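关于地方小型刊物合订本著录问题的几点说明

本博客自开设以来,主要刊载本人在整理地方刊物过程中的工作记录。近期陆续收到读者来信,询问《Brastlow 通讯》合订本的著录方式,特别是卷、期、页码三者不一致时应当如何处理。现就有关问题统一答复如下,供同类收藏单位及个人参考。

一、刊物沿革

《Brastlow 通讯》最初由 Wamville 的一家印刷所承印,内容以地方工商消息、农事通告及读者投稿为主。创刊初期不设卷号,仅标期号,且期号每年重新起算。其后编辑部迁至 Tirnley,版式由四栏改为三栏,并开始使用卷号。迁址前后两个阶段的刊物在外观上差别明显:前者用纸较薄,装订多为骑马钉;后者封面加厚,书脊可见印刷所简称。

本人目前经手的合订本共计53册,其中连续编页者居多,最长的一册末页编号为1275。该册并非原出版单位装订,而是由前任收藏者 Clyde Zamora 先生自行配补后送装,扉页留有其亲笔所写的缺期清单。该清单经逐项核对,除八月号一处误记外,其余均属可信。

二、卷期标识的认定

著录时应以刊物本身所载信息为准。封面、版权页与书眉三处标识互有出入的,依次以版权页、封面、书眉为据,并将其余两处的标识在附注项中如实照录。此前部分目录以封面为首要依据,与本人的做法不同。考虑到该刊封面曾长期沿用旧版,仅以贴条方式更改期号,贴条脱落后极易误判,故本人不予采用。

增刊的处理较为复杂。Tirnley 时期的增刊有两种形式,一种随正刊发行,页码与正刊相接;另一种单独发售,页码自行起讫。前者宜并入正刊著录,后者宜另立条目,并在两处互作参照。Haf Maddocks 女士曾来函指出,若干单独发售的增刊在合订时被插入正刊之间,致使页码中断。经查,情况属实,相关条目已作更正,谨此致谢。
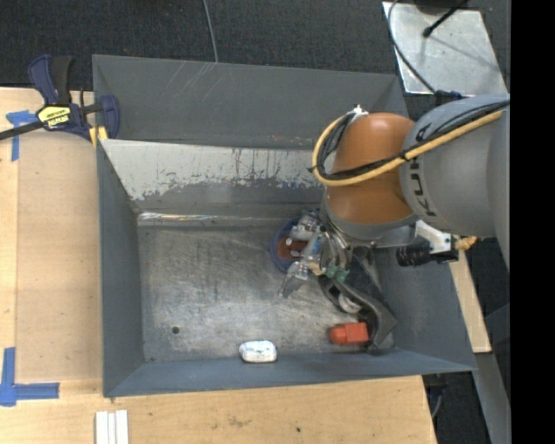 第5卷 第70页

三、书眉与页脚的著录价值

书眉与页脚通常被视为版式要素,整理者往往略过不记。就《Brastlow 通讯》而言,此类信息在散页归位时却有重要作用。该刊迁址之后的页脚均印有卷号及页码,字号较正文略小,居于外侧;迁址之前则仅有页码,居中排印。凡遇散页无从判断所属年份者,可先据页脚位置划分时期,再参照栏数与字体作进一步辨认。

需要说明的是,页脚所印卷号偶有延误更换的现象。每卷首期的前数页常沿用上一卷的卷号,应系排版时未及更换所致。对此类情形,著录时不宜径改,应保留原样,并以方括号注明正确卷号。本人早年所编的草目曾对若干处直接改正,未留附注,给后来的核查造成不便,现已全部恢复。

四、广告页的取舍

送装合订本时,旧时装订者常将广告页抽去,以减少厚度。广告页多不编页码,抽去后从页码上看不出缺失,仅能通过折帖的对应关系推断。本人建议,凡折帖不完整而页码连续的,均应在附注中写明“疑缺广告页”,不宜标为完整。

广告页的史料意义不应低估。Laxdal 一地的商号变迁,现存文字记载甚少,而该刊广告页中保留了多家商号的地址、营业时间与货品价目。其中一家杂货铺先后三次更换铺面,每次均刊登迁址启事,措辞大体相同,只是落款由店主一人改为店主与其子联名。此类线索在正文中是无法见到的。

五、保存与查阅

现有合订本均竖立存放于封闭书柜,开本较大者改为平放,叠放以三册为限。书脊已开裂的册次暂不提供翻阅,需用者可来函说明所需卷期及页码,由本人代为抄录或拍摄有关页面。来函请尽量写明文章题名,仅提供大致年份的,查找所需时间较长,敬请谅解。

装订过紧的册次,近书脊处的文字在翻拍时多有缺损。对此本人不主张拆装,可采用逐页抄录的方式补足。抄录时保留原刊的异体字与标点,行末断字一律接排,不另加说明。

六、尚待解决的问题

其一,Wamville 时期的期号存在两处重号,究竟是误印还是重印,目前缺少足够的实物可供比对。其二,Zamora 先生清单中列有一期“特别号”,既未见于现存各册,亦未见于同时期的征订启事。其三,停刊日期仍不明确,现存最末一册的封底印有下期要目,但该期是否出版,尚无证据。

凡藏有该刊散页或复本者,如愿提供版权页及页脚的抄件,请通过本博客联系栏来函。来件一经采用,将在目录附注中注明提供者姓名;不愿具名者,亦请一并告知。

下一篇将刊载 Tirnley 时期增刊的初步目录,按单独发售与随刊发行两类分列。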